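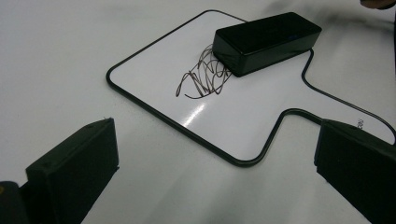
Why do labels come out sideways after the Uter update?

The September update resets the page orientation on any template saved in the older format, so the driver and the template both rotate the text. Open the template, set orientation to "Follow driver", save it under a new name and reprint.

Pundside Support
Ticket status: Closed
Customer: Cokberg, warehouse and trade counter
Opened by: Dumisani Ngcobo
Assigned to: Nabil Rizk
Product: Uter label designer, desktop version
Priority: Normal, raised to High

8:15 am, Dumisani Ngcobo
Since the update went through last night our shelf labels are printing sideways. The text runs up the short edge and the last few characters of the part number are missing. Labels are 40 mm wide. Nothing has changed on the printer, it's the same roll we were using yesterday. Carton labels seem fine. I have turned the printer off and on and reloaded the roll, no difference.

8:50 am, Nabil Rizk
Thanks Dumisani. Can you tell me whether the on-screen preview is also sideways, or only the printed label? Can you also send the template file itself, not the print job? It will be in the shared templates folder.

9:05 am, Dumisani Ngcobo
Preview looks normal. Only the print is sideways. Template attached. It was set up by whoever was here before me so I don't know much about it.

9:40 am, Nabil Rizk
Template received. It was saved in the old format, which stored its own rotation setting. The new version converts the file when it opens and puts rotation back to 90 degrees, and your driver is already set to landscape. The two get added together at print time. The preview ignores the driver, so it looks right on screen.

Please try the following.
1. Close Uter on every computer that uses the shared folder.
2. Open the shelf template on one computer only.
3. File, Page Setup, Orientation. Change "Rotate 90" to "Follow driver".
4. Save as a new name. Don't overwrite the original yet.
5. Print one label.

10:20 am, Dumisani Ngcobo
Label is the right way round now. Part number is still cut short though, and it's very pale. The bin location underneath is hard to read from the aisle. Also the Quách labels are a different template and they're still sideways.

10:45 am, Nabil Rizk
The cut-off part number is a separate setting. The conversion also turned off "Shrink text to fit" on every text box. Click the part number box, then Properties, Text, and tick it again. Do the same for the bin location.

The pale print is likely darkness. The update puts it back to the factory value of 2 if the template doesn't hold its own. What is yours showing? It is under Printer Options, second tab.

For the Quách template, repeat the orientation steps. It won't pick up the change from the shelf template.

11:10 am, Dumisani Ngcobo
It's on 2. I have no idea what it used to be.

11:15 am, Nabil Rizk
Start at 10 and print one. If the edges of the letters look furry, bring it down a step at a time.

11:35 am, Dumisani Ngcobo
10 is good on the shelf labels. Orientation fixed on Quách as well, but the supplier code on that one is meant to be sideways. It goes up the narrow end so it doesn't use room needed for the barcode. Following the driver has turned it flat and now it prints over the top of the barcode. Can I have one bit sideways and the rest straight?
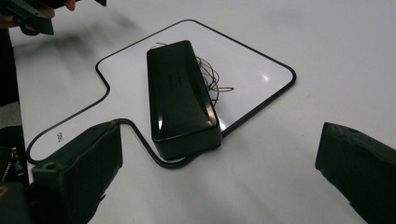 12:05 pm, Nabil Rizk
Rotation can be set on a single text box, separately from the page. Leave the page on "Follow driver", click the supplier code box, then Properties, Position, and set the angle to 90. The box will pivot around its centre, so you'll need to drag it back to the end of the label. For size and placement, the white panel with the black outline is a fair guide: its marking is short, in small dark characters, turned sideways near the end of the narrow tab. Your supplier code can sit the same way, well clear of the barcode. Keep it to one line, as a second line will push it back across.

1:30 pm, Dumisani Ngcobo
Done and printing properly. The barcode scans at the counter. Bad news is that the afternoon run was already queued from the other computer and that one still had the old template open. We have a roll of 2,000 and a fair chunk of it has gone through sideways. Can this go up to high please, I can't stop the queue.

1:35 pm, Nabil Rizk
Raised to High. Pausing the printer in Windows won't stop it because Uter keeps its own queue. Open the small Uter icon near the clock, choose Job Monitor, then Cancel All. After that, hold the feed button on the printer until it clears what is already in memory.

1:50 pm, Dumisani Ngcobo
Stopped. Other computer has been closed and reopened and is using the new templates. Test label from there is correct.

2:40 pm, Nabil Rizk
Good. Please move the original templates out of the shared folder into one called "old", and keep that folder somewhere Uter doesn't look. If both versions stay in the list, someone will pick the wrong one. I've checked the carton template you mentioned this morning. It was already in the new format and needs no changes.

3:25 pm, Dumisani Ngcobo
Moved. Is there a way to get told before an update goes on? We would have held off until after stocktake.

3:45 pm, Nabil Rizk
Go to Settings, Updates and change "Install automatically" to "Notify only". It has to be done on each computer, as it doesn't carry across the shared folder. You'll get a message when you open Uter and can put it off from there.

4:10 pm, Dumisani Ngcobo
Set on all of them. Happy to close.

Closing notes (NR)
Cause: old-format templates converted with page rotation forced to 90 degrees, text shrink turned off, darkness returned to factory value.
Fix: orientation set to "Follow driver" on shelf and Quách templates, shrink to fit ticked, darkness set to 10. Supplier code box rotated individually.
Passed to the product team: preview should take the driver orientation into account. No date given for a change.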